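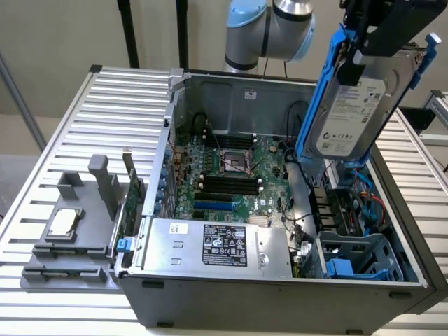
4. Fitting a second drive

The Bademell backup program needs its own drive, separate from the one that holds Windows. Any 3.5-inch hard drive with at least 96 GB free will do. Drives are held in plastic carriers, and you can tell a carrier by the long blue rail down its side and the blue release tab at one corner. Lay the tower on its side with the panel off before you begin.

Caution: Switch off at the wall and wait 10 minutes before touching anything inside the case.

1. Squeeze the release tab and slide an empty carrier out of the drive bay.

2. Clip the drive into the carrier with the label facing up. No screws are needed.

3. Push the carrier back until it clicks.

4. Connect the data cable and then the power cable. Both plugs fit one way only – do not force them.

5. Refit the side panel, stand the tower up and switch on.

6. Open Bademell and choose Drives, then Add. The new drive is listed as "Unused".

7. Type a name for the drive and press Format. Formatting erases everything on it.

Note: If the drive is not listed, shut down and check both cables. Code 83 means the drive has power but no data connection.

Note: Older versions of Bademell cannot format drives. Update to build 1293 or later first.

To set backup times, go to section 5.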